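Teaching the arms to deal with a towel

5/22/23

I promised a few of you an update after my last post, and then I went and got so absorbed in the thing itself that I forgot to write it. So pour yourself something warm, because this one wanders a bit.

Since April I've been spending my evenings recording examples for the little learning system I call Cuvcombe (named after a village my grandmother used to talk about, no deeper meaning than that). The idea is simple enough to explain over dinner. I steer the arms through a job by hand, the computer saves what the cameras saw and how every joint moved, and after enough of those it tries to do the job by itself. The word "enough" is where all my evenings have gone!

My first batch was 30 recordings. I was so pleased with them. I trained overnight, came down in my slippers, pressed go, and the gripper closed very confidently on nothing at all, a good inch to the side of the towel. Then it carried that nothing across the table and set it down gently. I laughed until my tea went cold.

I wrote to Hilde Van Wijk, who has been at this far longer than I have, and she asked me one question back: had I put the towel in the same spot every time? Well, of course I had. I'd even been proud of how neat I was being. She told me to get messier. Turn it a little, slide it toward one edge, fold it badly now and then, and leave something lying on it once in a while so the system learns that the world isn't tidy.

So that's what I do now. I work in sets of 12, and between sets I change something, sometimes the towel and sometimes just the lamp. Then I get up and stretch, because my shoulders complain if I don't. My goal is 600 good recordings by the end of summer, which sounded very reasonable when I wrote it on the calendar and sounds less so when I'm on my fourth set and the kitchen smells like a supper I haven't eaten yet.

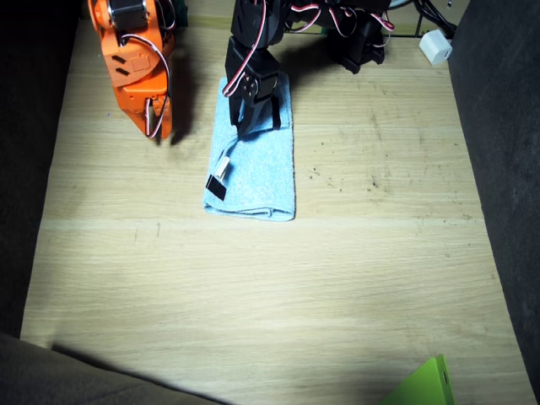
Terry cloth is a funny thing to work with, too. It's fuzzy and forgiving, so you'd think it would be easy to pick up, but if I come down too far the fingers just press into it and I end up shoving the whole fold along the table. Come down too shy and all I get is a pinch of fluff. I've learned to slow way down for the last little bit, and I try to do that the same way every time, even when everything else is different. Hilde says a hesitant teacher makes a hesitant student, and I believe her, so if I dither I throw the recording out and do it again. I threw out 6 last night alone.

I keep my notes in a plain paper notebook: what I changed, which ones I tossed, and whether I was tired. The tired ones really do look different when I play them back. Next up is another set with the lamp moved over to the left, and then I'll train again and let you know where the gripper ends up.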